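Folding T-shirts on the bed – where do you start?
Laundry and Linens board

Kastine
Posted 2/16/25

I do all my folding on the bed. There is no counter space in the laundry area and the table is always in use for something else. Towels and pants are fine. T-shirts are where I lose time. I pick one up by the corners, give it a shake, lay it down, and it lands with the bottom part rolled under itself. Then I spend longer straightening it than folding it.

I have a plain olive green fitted sheet on the bed with clips on it, and the shirts still drag it into ripples when I pull on them. Is there a better order to do this in? I am not looking for a folding board. I had one and it cracked.

Lavoie
Reply to Kastine

The order I use is shoulders first. Hold the shirt up by the shoulder seams with the front facing away from you, let it hang until it stops swinging, and then lower the hem onto the bed before anything else. The hem touches first, the shoulders go down last. If you drop the whole thing at once the air gets under it and it folds over wherever it likes.

Dark cotton is the worst for this because you can't see which way the fabric is turned.

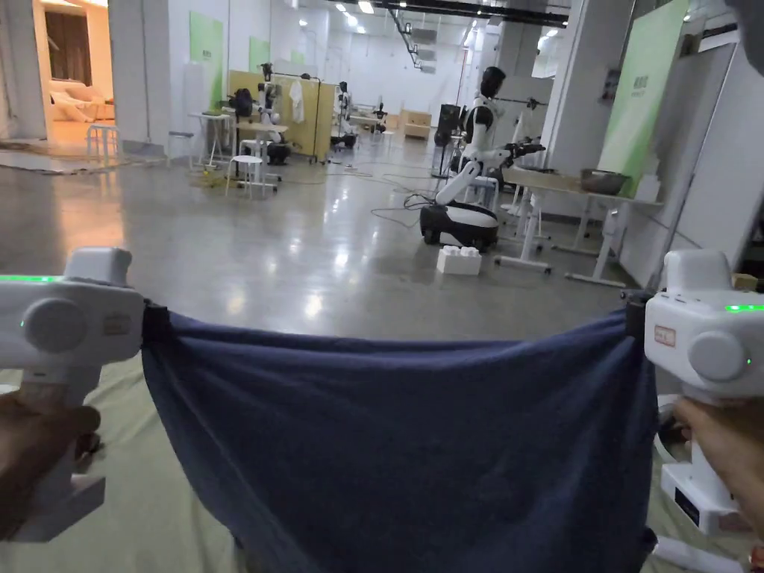

When it is hanging from both corners you also want some tension sideways. Let your hands come together and the middle drops, and whatever is in that sag ends up as a crease down the front. I keep my elbows out and pull until the top edge is nearly straight. Then down it goes, hem first.

Estico
Reply to Lavoie

I don't agree with the hem first part. With a long shirt the hem catches on the sheet and the rest piles up behind it. I lay it flat from the shoulders and pull the hem toward me afterward, one hand on each side seam. It takes one pull. Your way takes one pull too, so I don't see what is gained.

Also, a bed is too soft for this. I did it that way for years and my back hurt every time. A table is the right height.

Lavoie
Reply to Estico

If the hem catches you are lowering it too far from you. Start it at the far side and bring the shoulders back toward yourself. And Kastine already said the table is in use.

Mamel
Reply to Kastine

The sheet matters more than people think. A smooth, tight sheet lets the shirt slide. If the sheet is loose, the shirt and the sheet move together and you end up smoothing both. Clips on the edge help some, but they only hold where they are. I put a folded blanket under the sheet to take up the slack and that did more than the clips.

I fold for a household of 6, so I go through a lot of shirts. I sort them by color first and do all the dark ones together near the lamp.

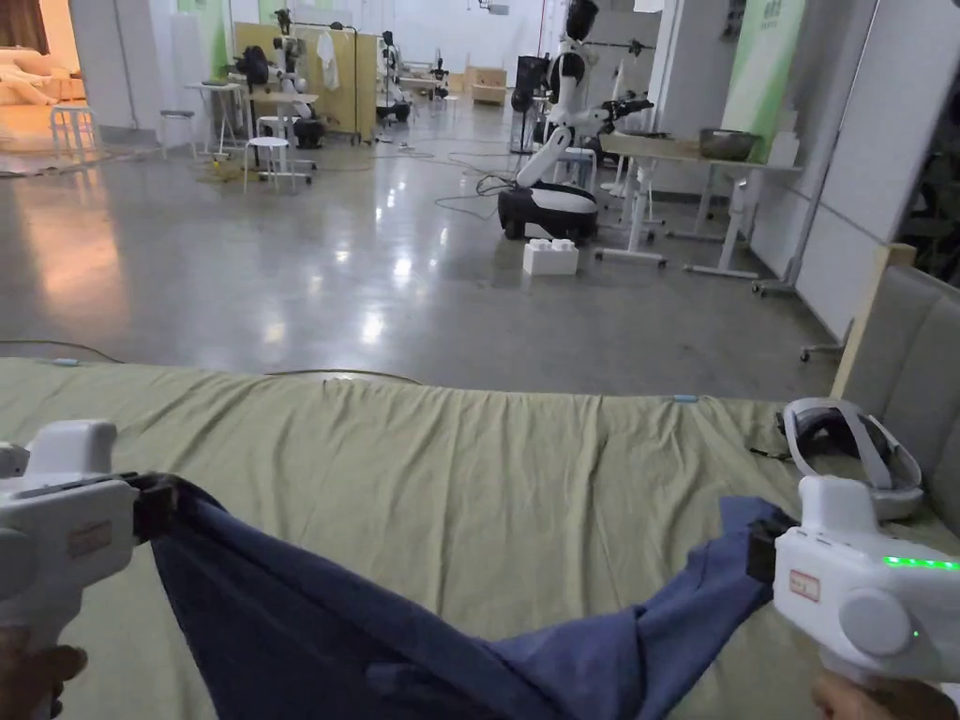
Should the shirt be face up or face down when you lay it out?
Face down, if you want the front showing when you are done. The sides and sleeves fold in over the back, and the last fold leaves the chest on top.

One more thing on the sheet. If it is jersey, give up and put a flat cotton one over it. Jersey grabs.

Kastine
Reply to Mamel

It is not jersey. I think it is a regular cotton blend. I will try the blanket.

I tried Lavoie's way tonight on 18 shirts. The newer ones went down fine. The old soft ones still bunch up along the edge nearest me, and the sleeves end up tucked underneath.

Lavoie
Reply to Kastine

Old shirts twist at the side seams after enough washes. You can't get those square no matter what you do. Line up the shoulders and the neck and let the hem be crooked.

If the near edge has already rolled up, don't try to flatten it with your palms. That only presses the roll in.

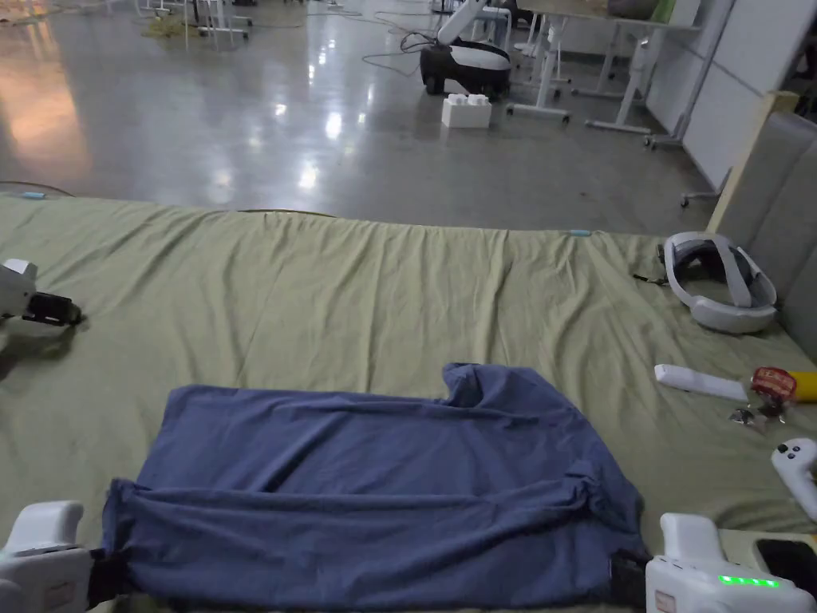
Take hold of both ends of the roll, lift it an inch or two off the bed, and let the fabric drop open. Then pull out to the sides before you pull toward yourself. If a sleeve is bunched up at the far side, leave it until the body is flat and then reach over and pull it out by the cuff.

Estico
Reply to Lavoie

Or pick the whole shirt up and start over. It takes less time than fixing it. I have folded almost 1,000 shirts since August and I have never fixed a roll in place.

Lavoie
Reply to Estico

Starting over is fine for one shirt. For a full basket I would sooner fix it where it is.

Mamel
Reply to Kastine

Both work. Take them out of the dryer while they are still a little warm and you will have fewer rolls to fix either way. Did the blanket help?

Kastine
Reply to Mamel

Yes, the sheet stays put now – I only had to redo one corner. Still not sold on hem first for the long ones. I am doing those the way Estico said and the rest Lavoie's way.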